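Home | Forums | Builds | Search | Log in

Arm sim, garage build: cables and marker pose

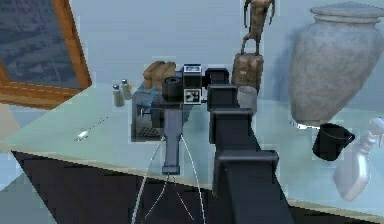 Render from the sim, arm over the tabletop, white cables below the gripper head.

mistgate17
Scene loads in 2 s on the shop PC. Cables are chained capsules, 199 links. Solver jitters when the wrist rolls.

aboskovic
Drop the cables. They cost you solver time and the planner ignores them.

mistgate17
The real ones snag – I want that in the sim.

brultska
Disagree with Amra. Keep them, but turn off self-collision between links. Also check the checker marker's offset from the head against your real mount.

aboskovic
Fine, but then log contacts. Mine hit 2,027 per step before I gave up.

mistgate17
Self-collision off, jitter is lower. Marker offset next.

Contact | © Oroscombe Forums | Back to top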